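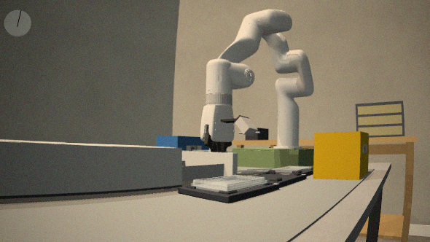
*Plate cell in the simulator: arm on the green base, gripper at the white block, tray in front.*

## Bench and simulator tips, plate-handling project

Collected from the February build sessions. Add to the end of a section when something costs you more than an hour.

### Setting up the virtual bench

- Put the origin at a table corner. The center of the table moves every time someone resizes it.
- Model boxes as plain colored boxes until the motion works. Detailed meshes slow the collision check and add nothing at this stage.
- Keep one color per station and use the same color on the real bench. Electrical tape is good enough.
- Measure the real tray with calipers, three readings per side. A tape measure will put you off by a millimeter, and the plates have less clearance than that.
- Save the scene under a new name before touching joint limits.

### Moving plates

1. Approach from directly above. Angled approaches clip the raised rims.
2. Stop 27 mm over the plate, pause, then descend at reduced speed.
3. Close the gripper in two stages. The first centers the plate and the second holds it.
4. Lift straight up until the plate clears the tray guides before any sideways travel.
5. Return to the same waiting position after each transfer. Chained moves save a few seconds and make faults hard to trace.

Sota Ishida's script logs every pick with its joint angles. The last overnight run recorded 1,248 picks, 452 of them with the old finger offset. Filter those out before plotting anything.

### Gripper care

- Wipe the finger pads with isopropyl alcohol and a lint-free cloth. No acetone.
- Check the finger screws with the short hex key. Snug plus an eighth of a turn.
- Replace both pads together. A new pad opposite a worn one shifts the grip center.
- Spare pads are in the Skasten drawer unit, second from the top. Write the date on the bag when you open it.

### Cables and power

- Leave a service loop at the wrist large enough for full rotation in both directions. Test by hand with the power off.
- Hook-and-loop ties only. Zip ties get overtightened and crush the signal cable.
- After an emergency stop, wait 60 seconds before re-enabling the drives.
- The Okau supply has its own switch at the back. Check it before reporting a dead controller.

### Before the Vandier round

- Run the full sequence with an empty tray, then with blank plates, then with filled ones.
- Bring a printed copy of the station coordinates.
- Freeze the code the evening before. Late fixes go on a separate branch.
- Pack the calipers.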